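Media Release
6/17/25

NESTLEY TO OFFER REPAIR AND RESURFACING FOR WORKROOM TABLES

Program extends service life of white-topped benches and tables; metal tray range added to catalogue

Nestley, the supplier of furniture and fittings to schools, libraries and community workshops, has announced a repair and resurfacing program for its white-topped work tables. The program opens to existing customers immediately and will be extended to tables purchased from other suppliers in January.

Under the program, customers may have a worn tabletop assessed on site before deciding whether to repair, resurface or replace it. Frames and legs in sound condition will be retained wherever possible. Nestley expects to assess 253 tables in its first intake, all of them at sites with a current maintenance agreement.

"Our customers have told us that a table is usually sent to the tip on account of its top, while the frame underneath has years left in it," said Rosalie Brunner, General Manager of Nestley. "We would like those tables to stay in the rooms they were bought for. A scuffed surface is an ordinary result of daily use and should be treated as a maintenance matter."

Surface wear on white tables commonly takes the form of smudging, scuffing and fine dark lines. Some lines are superficial scratches in the finish, and others are hairline cracks that can admit moisture and lift the surface over time. The two can be difficult to tell apart by eye. Assessors will examine each line under angled light and record its position, length and depth before recommending any treatment.

Smudges and light scuffs will be cleaned at no charge during the assessment visit. Scratches will be filled and the surrounding area refinished in a matching colour. Tops with confirmed cracks will be resurfaced off site, with a replacement table supplied on loan for up to 20 working days.

A pale, matte white surface remains the company's most requested finish for sorting and bench work, as small parts and metalware are readily seen against it. The same finish shows marks sooner than darker tops, and customers are encouraged to report them early.
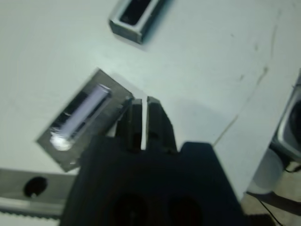
Metal tray range

Nestley has also confirmed the addition of the Flatell range of shallow metal trays to its catalogue. The rectangular trays are intended for use on work tables, where they keep tools and components together and reduce the dragging of hard items across the surface. They are offered in three sizes with a brushed silver-grey finish, and may be ordered separately or as part of a table repair agreement.

Customers placing trays on a newly resurfaced top are asked to lift them clear when moving them and to allow six days before returning heavy items to the table. Care instructions will be left with each completed job.

Delivery partners

Off-site resurfacing will be carried out by Kaufmann at its existing finishing workshop. Collection and return of tabletops, together with the delivery of loan tables, will be managed by Boleo. Customers will deal with Nestley throughout and will receive a single invoice for all work.

"Kaufmann has resurfaced tops for us on a trial basis, and we have been satisfied with the standard of the work," Ms Brunner said. "The new arrangement gives customers a clear price before anything leaves the building."

Bookings

Assessment visits may be booked through the customer's usual Nestley account representative. Customers should have the table model, the approximate date of purchase and a short description of the damage available at the time of booking. Schools wishing to have work completed outside term are advised to book early.

Media enquiries should be directed to the Nestley communications office.

ENDS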